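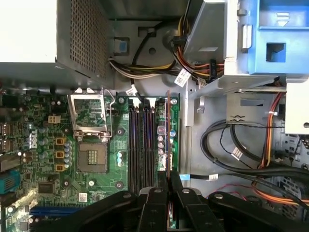 Job Opening: Refurbishment and Training Coordinator

Vesodley Reuse Center
Posted: October 2018
Position type: Regular, full-time
Reports to: Director of Programs

About the Center

The Vesodley Reuse Center is a nonprofit organization that collects used office and household equipment, restores what can be restored, and places it with schools, libraries, job seekers and families on low incomes. The Center operates from two buildings on the Kelemen site: a warehouse and sorting hall, and a smaller building that holds the workshop, the classroom and the public counter. Over 100 organizations in the county received equipment through the Center in the past fiscal year.

The Center also runs the Todis Program, a course of paid training for adults who have been out of work for an extended period. Trainees learn to test, clean, repair and take apart desktop computers, printers and small appliances, and they leave with a written record of the tasks they can carry out without supervision. Each group of trainees is kept small. The next group begins in February.

The Position

The Coordinator is responsible for the daily operation of the computer workshop and for the teaching of the Todis Program. The two duties carry equal weight. Applicants should be aware that a typical day is divided between the workbench and the classroom, and that the balance shifts toward teaching while a group is in session.

The Coordinator supervises 2 workshop technicians and works closely with the warehouse team, who receive and log all donated goods. The position does not include fundraising duties, although the Coordinator will be asked to supply figures and short written reports for grant applications.

Principal Duties

Plan the weekly flow of donated computers through testing, data removal, repair and release.

Ensure that every storage device is wiped or destroyed in accordance with the Center's written procedure, and that the log is signed before any machine leaves the building.

Teach the classroom and workshop portions of the Todis Program, including the opening unit on the parts of a desktop computer, and revise the course materials once a year.
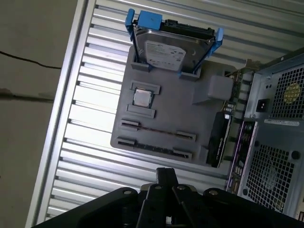
Assess trainees at the middle and end of the course, and meet with each trainee individually to discuss progress.

Maintain the stock of spare parts, tools and cleaning supplies, and place orders within the approved budget.

Keep the workshop in compliance with fire, electrical and waste handling rules, and accompany inspectors during site visits.

Respond to questions from partner organizations about equipment they have received from the Center.

Required Qualifications

A high school diploma or equivalent, together with at least 4 years of paid experience in computer repair, electronics refurbishment or a closely related field.

Experience teaching or training adults, whether in a classroom, on the job or in a community setting.

Working knowledge of common desktop and laptop hardware, and of the installation of current operating systems.

Clear written and spoken English.

Ability to lift and carry equipment weighing up to 40 pounds, with or without reasonable accommodation.

Preferred Qualifications

Supervisory experience is preferred, as is experience with people returning to work after illness, caregiving or incarceration. A second language spoken in the county would be an advantage. Familiarity with the Finska inventory system, which the Center uses in both buildings, is helpful – training will be provided to the person appointed.

Hours and Conditions

The regular workweek is five days, with a paid lunch period. The public counter is open one evening each week, and the Coordinator covers that shift in rotation with other staff. Occasional weekend work is required for collection events, for which equal time off is given.

The workshop is on the ground floor and is accessible by wheelchair. The sorting hall is not heated to the same level as the offices, and warm clothing is advised in winter. Safety shoes and gloves are supplied by the Center.

Pay and Benefits

The salary is set according to the Center's published pay scale and depends on experience. Benefits include health and dental insurance, paid vacation, paid sick leave, and a retirement plan to which the Center contributes after the first year of service. A transit pass is available to all regular staff. The first 7 months of employment are a probationary period, during which all benefits other than the retirement contribution apply in full.

How to Apply

Applicants should submit a resume, a cover letter of no more than 2 pages, and the contact details of two references, one of whom must be a current or recent supervisor. The cover letter should describe a subject the applicant has taught to adults and explain how the teaching was adjusted for learners who found it difficult. Applications may be sent through the form on the employment page of the Center's website or delivered in person to the public counter. Applications received without a cover letter will not be reviewed.

Selected applicants will be invited to an interview at the Kelemen site. The interview includes a short practical task at the bench and a 20-minute sample lesson on a topic provided in advance. Applicants who need an accommodation for any part of the process should note this on the form – the information is kept separate from the application and is not seen by the interview panel without the applicant's consent.

The position remains open until filled. The Center intends to have the Coordinator in place before the February group begins.

Equal Opportunity

The Vesodley Reuse Center is an equal opportunity employer. All qualified applicants will be considered without regard to race, color, religion, sex, sexual orientation, gender identity, national origin, age, disability or veteran status. A criminal record does not automatically exclude an applicant from employment. Former trainees of the Todis Program are encouraged to apply.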